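In praise of the slow arms

I have spent a good part of this spring trying to decide whether our little brake shop in Stavcombe ought to sign up for the Layug bench kit, and I find I have opinions, so bear with me. The kit is two arms, a pair of grippers and a support line that picks up before 10 in the morning, and it rents for 432 dollars a month. That is real money for a shop like ours. I still think it's worth it, and my reasons have very little to do with speed.

The arms are slow! A decent apprentice will beat them on any sorting job you care to name. But sorting brake parts is dull, fiddly work, and after 34 years of it my thumbs would gladly hand it over to anyone patient enough — or anything.

The Gudwood people sell a faster rig with its own fenced cell, and for a plant that handles 2000 sets a week I would say go and buy it. We have a bench. We have pads, brackets and small black rings that roll off wherever they like, and I want a helper that can work among them on a sheet of brown paper. 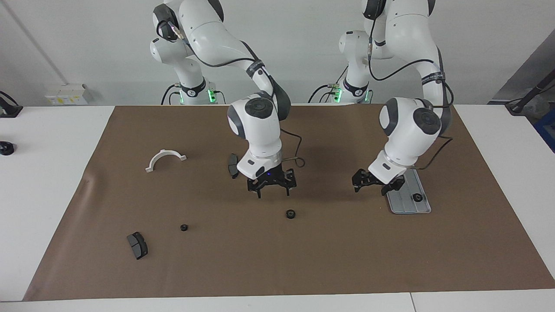 What I would ask them to change

The Plasura software that comes with the kit wants a fresh login every time the lid of the laptop closes, and the manual seems to be written for people who already own the thing. I'd also like a shorter contract, three months perhaps, so that a small shop could try it through the winter and send it back with no hard feelings.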